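Hanging a coat rack on a plaster wall without wrecking it

2020-09-22 – by R. Urbonaitė

Second time doing this, first one came down in May and took a lump of plaster with it. Notes so I dont repeat it.
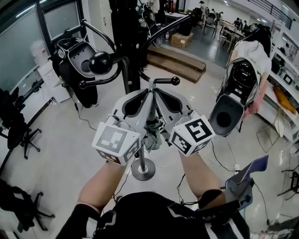 Can you just use the plastic plugs that come in the box?

Only in brick. In old plaster they spin and the hole gets bigger every time you turn the screw. Buy proper toggles.

What to get: toggles, 3 of them. Screws long enough. Masking tape, pencil, level, drill. Vacuum.

1. Knock along the wall and find the studs. Hollow sound, keep going. Mark anything solid with tape. If two marks line up with your holes – great, skip the toggles there and go straight into wood.

2. Height. Mine is level with my eyes, kids get a lower hook. Hold the rail up, pencil through the holes, check level, check it again.

3. Tape over each mark before drilling. Stops the paint flaking. Small bit first, then the size on the toggle packet. No hammer setting!! That's what cracked mine.

4. Vacuum the dust out of the hole. Push the toggle through, feel it open, pull back snug.

5. Rail on, all screws in loose, then tighten a bit at a time, left right middle. Stop when it stops moving. Overtightening pulls the plaster foward and you get a bulge.

6. Lean on it with your hand before any coats go up. Any wobble, take it down and move over a few inches, dont reuse the hole.

Old holes – filler, let it dry overnight, sand, paint. Two thin coats of filler beat one fat one.

Heavy winter stuff goes over a stud. Bags too.

Contact: use the form | © 2020 Follumen | Back to top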